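Wasent Puts the Folding Table Back in the Dining Room, With Reservations 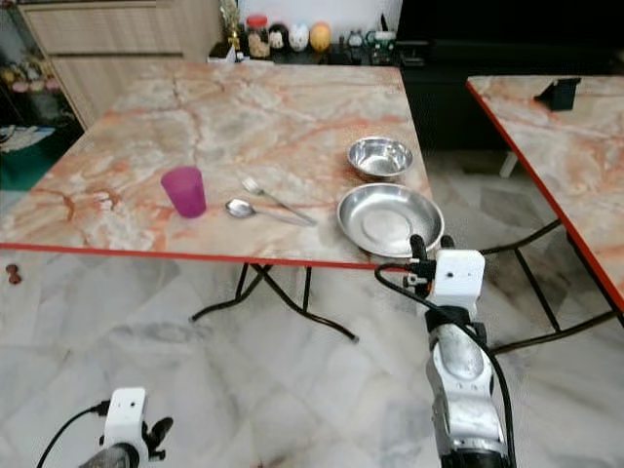
Folding table with a marble-patterned top and a place setting in steel, with a magenta cup.

WASENT – Folding tables are sold on big promises. They save space, they seat everyone, they look like real furniture. Weltik, the housewares retailer, has heard all of it and believes some of it.

This April the company adds a square folding table to its Wasent range, with a pink-and-cream marble-patterned top, a red-orange edge and curved black metal legs. It will not pass for stone, and Weltik will not say so in its stores. The pattern is busy, and on a marble floor it may be too much of a good thing. Buyers who want a quiet table should look elsewhere.

The company also doubts the usual seating claims. Many tables this size are advertised for 6. Weltik will label its own for two people eating a full meal, or four who are only having coffee. A plate, a bowl, a cup, a fork and a spoon take up more room than catalog pictures suggest.

The table sells for $80. A second one bought at the same time costs $40, and the two can stand side by side for larger meals – with a seam between them. The Irkus steel dishes and flatware are sold separately.

Tables will be in all 20 Weltik stores by the end of the month. Unused tables may be returned with a receipt. The Vincze Street store will have one set up for shoppers to lean on, fold and complain about.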